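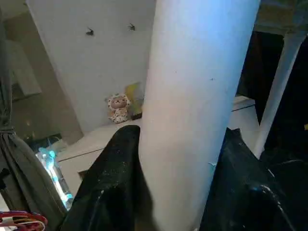 The little bear in its spotty hood, with the two black hooks on the wall behind.

SHELF SWAP: WHERE WE'VE GOT TO

Quick one this month, the newsletter goes out tonight and I'm still typing. Thanks to everyone who brought things in for the shelf at Skaltach House. Plenty came. More than we have shelf for, so please read the bit about collection before you bring anything else down.

The bear is staying. Several of you asked. White hooded outfit, brown and orange spots, sits up nicely without being propped. It was put out for swapping in December and went home with two different households and came back both times, so it now counts as a fixture. Please don't take it. If your little one has fallen for it, leave a note in the tin and we'll look out for something similar.

Hooks. The wall above the shelf is for light things only: keys, a tea towel, a child's hat. Not coats. Not the big shopping bags, however empty. The plaster up there is old and we've filled it once already. Anyone who wants proper coat hooks, there is a spare rail in the cupboard by the back stairs, needs screws, needs someone with a drill and half an hour. Shout if that's you.

What we can take: small ornaments, soft toys (clean please), mugs, picture frames with the glass still in, jigsaws if you've checked the pieces. One of the jigsaws handed in before the holidays had 43 pieces in the box and a picture of a castle on the lid that wanted rather more. No idea which castle. If you have the rest of it, bring it.

What we can't: candles that have been lit, anything with a plug, medicines, paint. Paint again last week! Tins go to the tip at Amini Road, they take it free from residents, bring something with your address on.

Wiping down. Whoever is last out, a damp cloth along the shelf and the wall behind it. White shows everything. Cloths are under the sink, the spray is the Bulelex one, a couple of squirts is plenty. Do lift things up and wipe underneath, going round them leaves rings and then we're scrubbing.

Collection. Anything still there after 4 weeks goes to the Allilier shop on the corner. They've been very good about it and sell most of what we send. Running total for the shop from our bits is now £1665, which is lovely, and mostly mugs I think.

If you've put something out by mistake and want it back, say so early. We had a jug go that someone's mum wanted, and the shop had alredy sold it. Stick a label on the bottom with your flat number if you're in two minds.

Next tidy-up is after the coffee morning, same room, bring a duster. Boxes wanted too, small strong ones, the sort wine comes in. Leave them flat by the door, not on the stairs please, and not infront of the meter cupboard.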